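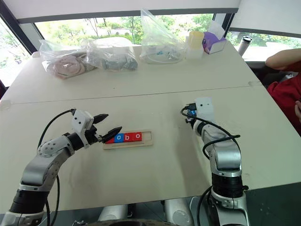

Chapter 5
When the Robot Says It Went Fine

Most of the failures in the last chapter were polite enough to announce themselves. A motor overheated and a light came on. A cable parted and the arm stopped where it was. You may have found these annoying, but you were never in doubt that something had happened, and the first page of the manual usually told you what.

Our subject now is the other kind. The machine finishes its job, returns to its rest pose, writes "complete" in the log, and has done something else entirely. There is no light for this. If there were, the machine would have to know it was wrong, and a machine that knew would have stopped.

We will work through one case in some detail. It took place at the Moura workshop, on a bench where two arms were learning to set letter blocks into a wooden tray. The job sounds like something you would give a child to keep it quiet during a phone call. One arm picks up a block, the channel in the tray receives it, and a word gets longer by one letter. The arms take turns or help each other, depending on where the block is lying. Nothing is heavy, sharp, or hot. The team at Moura chose it partly for that reason, and then spent most of December finding out how much can go wrong with a piece of wood the size of a cracker. 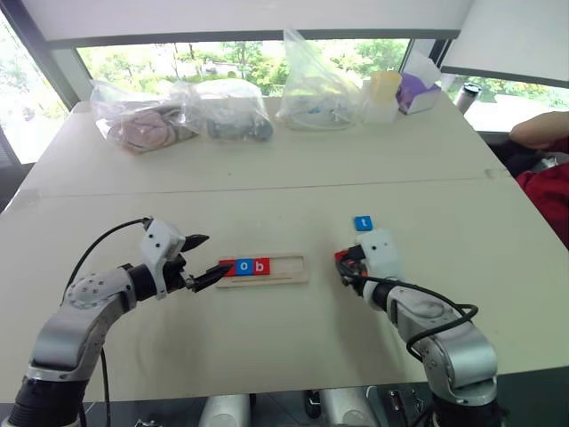 Figure 5.1 Letter tiles in the tray, with the blue t over at the right gripper.

The control program, called Ranasel, judged every placement by a simple test. The fingers close to a certain width, so a block must be between them. The arm moves to the tray and the fingers open, so the block must now be in the tray. Each "so" in those sentences is a guess. The program's authors knew that. They had written a comment in the code saying the guess should be replaced later, and the comment had been there longer than some of the staff.

Over one stretch of testing, Ranasel ran 145 placements and reported every one of them a success. This was received as good news. Then someone watched the recordings and found 29 in which the letter had ended up somewhere other than its slot: riding on the edge of the channel, facing the wrong way, or on the table, looking innocent.

How do you get a perfect score with that many mistakes? The bench had more than 4 ways of doing it, but the most instructive was the disagreement between the arms. Each arm kept its own idea of where the tray was. The two ideas were set at the start of the day and never compared again. Whenever one arm nudged the tray while letting go of a block, its own record was corrected slightly. The other arm's record was left alone. By midafternoon the arms were working on two trays, one of which existed.

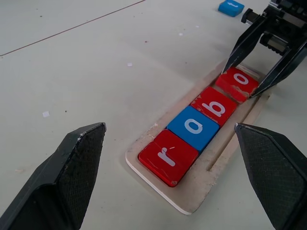 A person placing blocks by hand would notice at once. You feel the edge of the wood, you push a little, the block drops in. You would also notice if your left hand were moving the tray while your right hand was aiming at it, and you would say something to yourself about it. Ranasel had no such conversation. It had a number for finger width, and the number was always fine, because a block squeezed against the rim is exactly as wide as a block held properly.

Now for the part that makes this a safety matter as well as an embarrassing one. A program that believes its last move succeeded will start the next one from that belief. On one run, the left arm had been told that the space above the tray was clear. The right arm was still in it. The two grippers met at low speed, a finger took the worst of it, and both arms stopped on a force limit. The log for the run contains the entry "placement complete" followed directly by the entry "collision." Students are invited to decide which of these they would have read first.

The force limit did its job, and it deserves credit. But a force limit acts on contact, which means it acts after the thing you wanted to prevent. If the object in the way had been somebody's wrist, the log would have looked just the same up to that line.

The first repair proposed was to slow everything down. The Belley rule, which we met in Chapter 4, tells you what this buys: the same mistakes, with more time to watch them. The second proposal, from Zikach, the firm that had supplied the bench, was to check the tray's position with a camera before each move and make both arms use the answer. Section 5.1 looks at why that worked for the tray and did nothing at all for the blocks that were facing the wrong way.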